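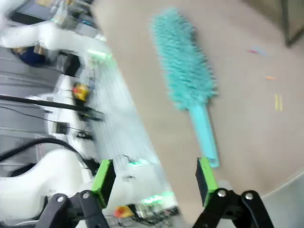
Romley Hand Duster

We've been fans of small hand dusters in this shop for years, and the Romley is the one we keep going back to! It's a short-handled microfiber duster for shelves, blinds, lampshades, picture rails and all the other places where a cloth just pushes the dust along to the next spot.

The head is soft and very shaggy, and the long fibers get down between things. Try it on a row of paperbacks or the back of a radiator. It grips dust dry, so you don't need spray, and on a piano or a turned chair leg you can go quite fast without worrying about the finish. The handle is plastic, light, and smooth enough to wipe clean.

Sizes and heads
Romley makes it in 2 sizes. The standard suits most hands and most rooms. The long one adds 10 inches of handle and is lovely for ceiling fans – though a bit whippy if you're after cobwebs in a stairwell. Heads pull off and swap between sizes. Spare heads are sold singly.

Washing
Shake it outside first. Then warm water, a drop of dish soap, squeeze, rinse, and hang it up by the handle. Machine washing is fine in a mesh bag on a gentle cycle. No fabric softener, please! It coats the fibers and they stop picking anything up. No dryer either. If the head dries flat, run your fingers through it and it fluffs up again.

How it compares
The Tremetti wool duster is bigger and prettier, and still my choice for tall bookcases, but it sheds for the first few weeks. The Skilberg flat duster slides under a fridge where the Romley won't go. Plenty of people end up with one of each.

From customers
"I do the blinds on a whole floor of offices with the standard size and one spare head. Still on my first pair since April." – Mohandas Kartha
"Good duster. I would like a bigger loop for hanging." – Henk Jacobs

Shipping
Goes out in a padded mailer, usually the next working day. Orders of 200 or more ship by the carton, so send us a note before ordering.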